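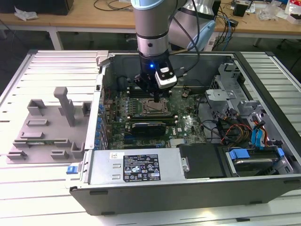

Ein Programm, das nicht sterben will

Lesezeit: fünf Minuten
Zuletzt aktualisiert: September
Drucken | Per E-Mail senden

Vor 25 Jahren hat sie ein Programm geschrieben, mit dem Musikschulen ihre Stundenpläne machen. Verkauft wird Stundex schon lange nicht mehr, benutzt wird es immer noch. Die Entwicklerin lebt heute in Grovum, ist in Rente und möchte, dass in diesem Text ihr Name nicht steht. »Sonst rufen noch mehr Leute an«, sagt sie und gießt Tee ein.

Wir treffen uns an einem Sonntag in ihrer Küche. Ich hatte erwartet, dass wir über Technik sprechen werden, aber sie beginnt mit dem Klavierunterricht ihrer Tochter. Damals hing der Stundenplan der Musikschule auf einem großen Papier im Flur, und wenn eine Lehrerin krank wurde, hat man mit Bleistift korrigiert, bis das Papier Löcher hatte. »Ich habe gedacht, das kann ich an einem Wochenende lösen. Es hat anderthalb Jahre gedauert. Ein Musikschulplan ist schlimmer als ein Fahrplan. Der Zug hat keine Großmutter, die nur donnerstags fahren kann.«

Sie war zu dieser Zeit angestellt bei Effiong, einer kleinen Firma, die Buchhaltungsprogramme für Handwerker herstellte. Ihr Chef erlaubte ihr, Stundex unter dem Namen der Firma zu verkaufen, wahrscheinlich aus Höflichkeit. Verdienen konnte man daran zuerst nichts. Die erste Version wurde auf Disketten verschickt, mit einem Handbuch, das sie selbst kopiert und geheftet hat. Am Ende waren 2.287 Lizenzen verkauft. Die Zahl weiß sie auswendig, und sie spricht sie auch so aus, jede Ziffer einzeln.

»Das klingt nicht nach viel, wenn man an die großen Programme denkt«, sagt sie. »Aber jede Lizenz ist eine Schule mit einem Sekretariat, und in jedem Sekretariat sitzt jemand, der sehr genau weiß, was falsch ist.« Sie bekam Briefe, später Mails, manche über mehrere Seiten. Eine Schule wollte Räume nach der Lautstärke der Instrumente verteilen. Eine andere hatte nur einen einzigen Kontrabass und bat darum, dass das Programm auch den Kontrabass als Person behandelt, mit Arbeitszeiten und Pausen. Diese Funktion hat sie eingebaut. Sie ist bis heute stolz darauf.

Was war das Schwierigste? Sie überlegt lange. »Die Ferien«, sagt sie dann. »Jedes Bundesland hat andere, und die Musikschulen halten sich nicht immer daran. Es gibt Schulen, die in den Ferien Proben haben, aber keinen Unterricht, und eine Probe ist doch wieder Unterricht, wenn der Lehrer dafür bezahlt wird. Darüber habe ich mit Leuten am Telefon gestritten. Richtig gestritten, mit Auflegen.«

Als Effiong geschlossen wurde, kaufte niemand die Rechte. Sie übernahm sie für einen Betrag, den sie nicht nennen will, »weil er peinlich klein ist«. Seitdem gehört Stundex ihr allein — mit allen Fehlern, wie sie sagt. Eine neue Version hat sie nicht mehr gemacht. Das Programm läuft unter den heutigen Betriebssystemen nur mit Tricks, und viele Schulen haben deswegen den alten Rechner einfach behalten. Er steht dann im Sekretariat unter dem Tisch, ohne Verbindung zum Internet, und wird eingeschaltet, wenn der neue Plan gemacht werden muss.
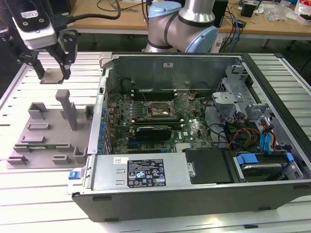

Liegender Tower-Rechner mit abgenommener Seitenwand; der Prozessorsockel ist ohne Kühler.

Von den früheren Kunden arbeiten nach ihrer Kenntnis noch 40 Schulen so. Sie führt darüber eine Liste in einem Schulheft. Wenn eine Schule sich abmeldet, streicht sie die Zeile durch und schreibt daneben, zu welchem Programm man gewechselt ist. »Ich bin nicht beleidigt«, sagt sie. »Ein bisschen neugierig bin ich. Eine Schule in Motard ist nach einem halben Jahr zurückgekommen, die habe ich neu eingetragen, in Grün.«

Für diese Schulen gibt es eine Art Sprechstunde. Wer eine Frage hat, darf am Abend ab 19 Uhr anrufen, früher hebt sie nicht ab. Meistens geht es um den Drucker. Manchmal aber startet der Rechner nicht mehr, und dann ist auch sie mit ihrem Wissen am Ende. »Von Platinen verstehe ich wenig. Ich kann nach der Batterie fragen und ob der Lüfter sich dreht. Danach sage ich: Suchen Sie jemanden mit Schraubenzieher, und machen Sie bitte vorher eine Kopie von der Festplatte. Das mit der Kopie sage ich seit der ersten Version. Im Handbuch steht es fett.«

Ob es nicht vernünftiger wäre, den Schulen ein modernes Programm zu empfehlen? Das tue sie ja, antwortet sie, und zwar jedem, der fragt. Sie kennt die Angebote ziemlich gut und hat sich mehrere zeigen lassen. Gut findet sie, dass die Eltern heute eine Absage auf das Telefon bekommen. Weniger gut findet sie die Preise, die pro Schüler und Monat berechnet werden. »Eine kleine Schule auf dem Land bezahlt damit im Jahr eine Geige. Keine besonders gute, aber eine Geige.«

Dann sagt sie etwas, was ich zuerst nicht verstanden habe: Ein Stundenplan sei ein Gedächtnis. Sie holt einen Ausdruck, den ihr eine Sekretärin geschenkt hat, als diese selbst in Rente ging. Darauf stehen die Nachmittage einer ganzen Schule, Blockflöte, Cello, musikalische Früherziehung, und in den Bemerkungen solche Sätze wie »braucht Stuhl ohne Lehne« oder »kommt mit dem Bus, nicht schimpfen«. Für die Bemerkungen hatte sie im Programm eigentlich nur eine kurze Zeile vorgesehen. Die Sekretariate haben so lange protestiert, bis daraus ein großes Feld wurde. »Wenn man in ein anderes System umzieht, werden die Namen und die Uhrzeiten übernommen. Die Bemerkungen bleiben oft liegen. Das tut mir leid, mehr als um das Programm.«

An einer Lösung arbeitet sie noch, langsam, wie sie betont. Es soll ein kleines Werkzeug werden, das alle Daten aus Stundex in einfache Textdateien schreibt, auch die Bemerkungen, auch den Kontrabass. Die Umlaute machen Ärger. In der alten Version hat sie diese auf eine eigene Weise gespeichert, und warum, das weiß sie nicht mehr. »Ich habe im Quelltext einen Kommentar gefunden: Nicht ändern, sonst weint Lüneburg. Den habe ich geschrieben. Ich habe keine Ahnung, was in Lüneburg los war.«

Drucken | Per E-Mail senden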